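When a Full Day of Work Counts for Nothing

January 2020

The fault that halted the Plirnell kitchen line was first noticed as a number that looked too good. Over a single shift, the robot cell at the company's Skidavis test site reported 387 completed picks out of 387 attempted. The shift supervisor, who had never seen a clean sheet before, asked for a recount by hand. Of the items logged as placed, 72 had never left the table.

Plirnell had installed the cell in May to handle sauces, seasonings and dry goods for a meal-kit packer. The task is modest. An arm reaches down, closes two fingers on a bottle or jar, lifts it and sets it in a tray. A camera near the fingers supplies the close view on which the final approach depends.

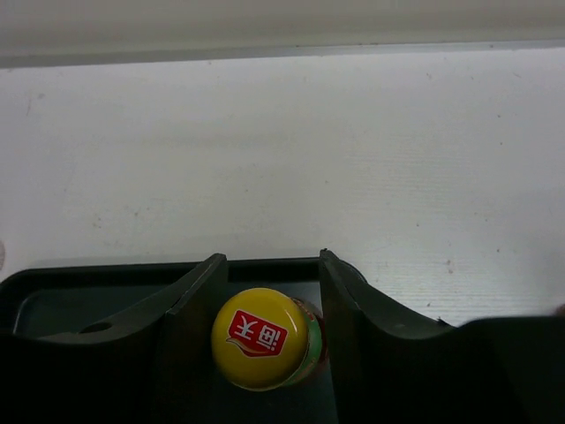 A yellow-capped bottle at close range, as the wrist camera sees it. The red logo is printed on the cap.

According to the incident report prepared by Vikusside, the engineering firm retained to review the stoppage, the cell confirmed each grasp by measuring how far the fingers had closed. A gap of the expected width was taken as proof that an item was held. When grit worked its way into the finger drive, the fingers began to stall short of full closure, and an empty hand produced the same reading as a full one. The arm then carried nothing to the tray, opened, and recorded a success.

No one was injured. The report nonetheless treats the matter as a safety failure, and with good reason. Staff who believed the table had been cleared reached in to restock it while the arm was still cycling. The light curtain stopped the machine each time, as designed, but a guard of that kind is meant to be a last line of defense – it should not be tested several times in one shift.
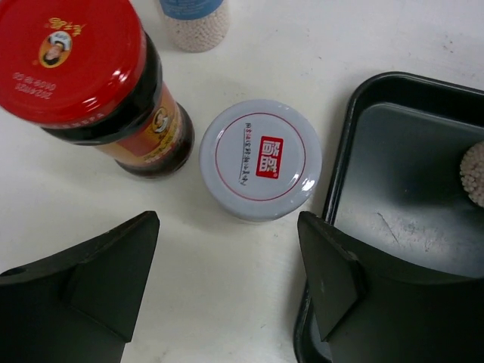

Mixed goods made the fault harder to find. A short, wide container and a tall glass jar call for different finger openings, and the software allowed a generous margin so that both would pass. Ngô, the supplier of the control package, had set that margin during commissioning, and it was never reviewed when the product list grew.

Plirnell has since added a second check on motor current and a camera comparison after every lift. The finger drive is now cleaned and measured every 600 cycles, and any shift without a single recorded miss is flagged for inspection. Vikusside has recommended that restocking take place only with the arm locked out, a rule the company has adopted at Skidavis and intends to extend to its other sites.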